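Jun 11, 2020

Second day on the gripper comparison, conveyor station.

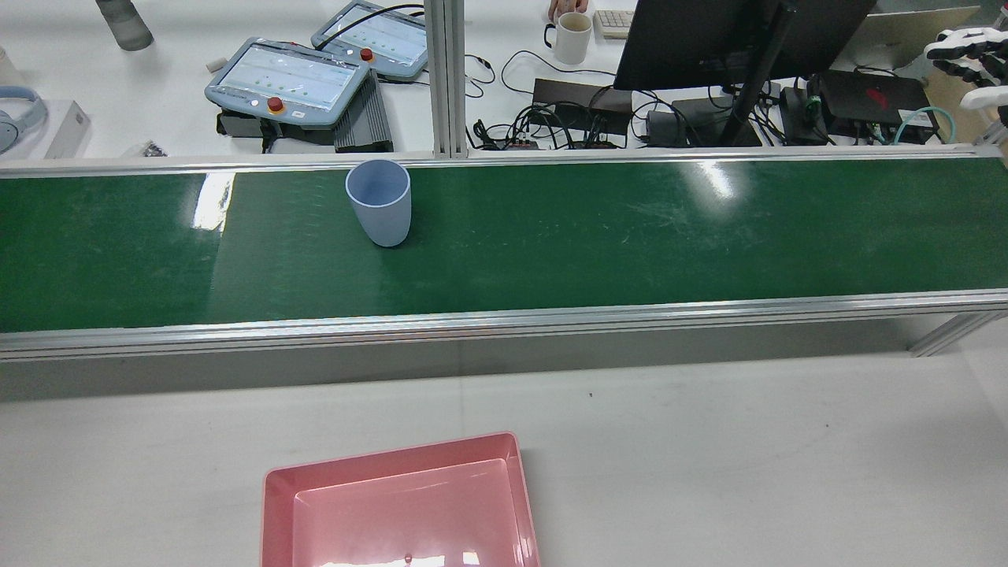

Started at 9 with the belt stopped. I wanted a full set of picks on a still belt before anything moves, so that whatever goes wrong later I can blame on the motion. The task is the same one I used in February: take the cup off the belt, bring it over the front rail, set it down in the pink tray. The cup is the pale blue plastic tumbler again. It tapers toward the base, and that taper is what gives the two-finger gripper trouble. If the fingers close too low, the cup rides up and leans.

Ran 20 picks with the Fudiven two-finger first. Dropped 2. Both times the cup was standing close to the rear rail, and the back finger touched aluminum before it had gone down far enough. I moved the approach angle a few degrees and ran those two positions again. Fine after that, but I don't like having a special case for one side of the belt.

Then the Solmont hand with the jointed fingers. Slower to close, and the cable from the wrist is too stiff. It held the cup well every time. The trouble was letting go. The thumb opens last and pushes the cup, and on 9 of the 20 it landed against the sloped wall of the tray and tipped. Tried opening the thumb first. Better, although now it needs more room on the way out. I have to look at whether the opening order can be set per pose or only once for the whole program. The manual says one thing in chapter four and another in the appendix.

Glare was a problem again. The belt is glossy and the overhead lights make white patches on it, one to the left and one right of center near the back. When the cup stands next to a patch the detector draws the outline too wide. I lowered the exposure and that helped on the green but made the tray too dark. I'd like to try a polarizing filter before I start changing lights. Wrote to Kumarasinghe to ask what they charge for one in our size.

Both teach pendants are still lying on the desk behind the belt and they look the same from where I stand. Before lunch I jogged on the wrong one and spent several minutes wondering why nothing happened. Will put colored tape on them tomorrow. The cables under the monitor need sorting too, but not while everything is running.

Afternoon went to the controller. Dropped the settling time after each move from 500 ms to half that and saw no difference in where the cup ended up. Left it there. Fan noise from the Clondero box is the same as yesterday.

Numbers are in the spreadsheet, first tab. The drops are marked in the last column with the position on the belt.

Tomorrow: tape, then the belt at its slowest speed, two-finger gripper only. Ask about the stiff wrist cable. Bring the short hex key back from the other bench.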